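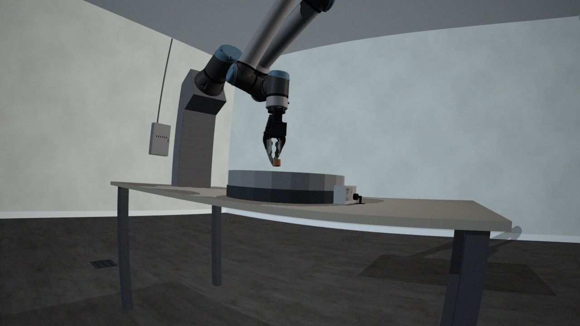 Ticket: Block placement episodes saved with wrong grasp label
Project: Lurow (turntable pick and place, simulated)
Opened by: Virgil Cozma
Opened: 10/31/20
Status: Closed, with one follow-up
Component: episode recorder, labeler

Problem

I generated a batch of 140 episodes overnight on Wirnby for the block placement task. The scripted controller picks up the block, moves it over the round platform, lowers it and lets go. Each episode is supposed to carry two labels per step: whether the gripper is holding the block, and which phase of the task we are in.

When I loaded the batch into the training job, the loss on the "holding" label would not go down. I played back a handful of episodes next to their labels. In many of them the label says "not holding" while the block is plainly between the fingers and up off the platform. The phase label is fine. Joint positions and camera frames are fine too, as far as I can tell.

Expected: "holding" goes true when the fingers close on the block and stays true until release.
Seen: "holding" goes true at the close, drops to false during the carry, sometimes comes back, sometimes does not.

Setup

Simulator build: the one Bogdan installed at the start of October
Recorder: current main branch
Scene: default room, random lighting on, random wall colors on
Controller: scripted, no learned policy involved
Output: written to the Prirnilen share

Log

Entry 1 – Virgil
Reran with the same seeds to see if it repeats. It does. The same episodes go bad at the same steps, so this is not a disk or network problem on Prirnilen. I also wrote a short run to local disk and compared the files. No difference.

Entry 2 – Virgil
Turned off random lighting and random wall colors. Labels are still bad. I did not expect this to help, as the label does not come from the images, but it was quick to try. Both are back on now.

Entry 3 – Bogdan
How is "holding" worked out? If it is from contacts, check whether you need both fingers touching on the same step. The contact list can lose one side for a step when the arm speeds up.

Entry 4 – Virgil
It is from contacts, and yes, it needs both fingers on the same step. I printed the contact list for one bad episode. During the carry the left finger contact flickers on and off. The block does not slip. Its pose relative to the wrist hardly changes the whole way over.

That accounts for the short dropouts. It does not account for episodes where the label goes false and stays false until the end.

Entry 5 – Virgil
Found the second part. The labeler has a latch: once "holding" has been false for 2 steps in a row, it decides the block was released and will not go true again in that episode. The latch was added for the old pushing task, where a second grasp was always an error. So a short flicker gives a dropout and a longer one kills the label for good.

Entry 6 – Bogdan
Please don't just widen the latch. We will want regrasps in the data later, and then we are back here again.

Entry 7 – Virgil
Agreed. What I changed:

Removed the latch for this task. It stays on for pushing.
"Holding" now needs contact from either finger, plus the block staying still relative to the wrist over the last 4 steps.
If there is no contact at all but the block is still moving with the wrist, the step is marked "unsure" and left out of the loss.

The first few steps after the fingers close now come out as "unsure" or "not holding" while the window fills. I can live with that. The phase label covers that part anyway.

Entry 8 – Virgil
Relabeled the batch from the saved states, so there was no need to simulate or render anything again. Played back the episodes that were bad before. "Holding" now stays true through the carry and goes false at release in all but 2 of them. In those the block catches on a finger on the way out and moves up with the gripper a little before it drops. The label says "holding" for those steps, and I think that is correct. Leaving both in the set.

Training job restarted on the new labels. The loss on "holding" is going down.

Entry 9 – Bogdan
Looks good. Can you move the old label files out of the main folder so they don't get picked up by mistake?

Entry 10 – Virgil
Moved to a subfolder called old_labels. The loader skips it – I checked.

Resolution

Labeler fixed and merged. Batch relabeled in place. No episodes thrown out.

Follow-up

Separate ticket opened for the contact flicker itself, assigned to Bogdan. Until that is closed, do not use raw finger contacts as a label in any new Lurow task.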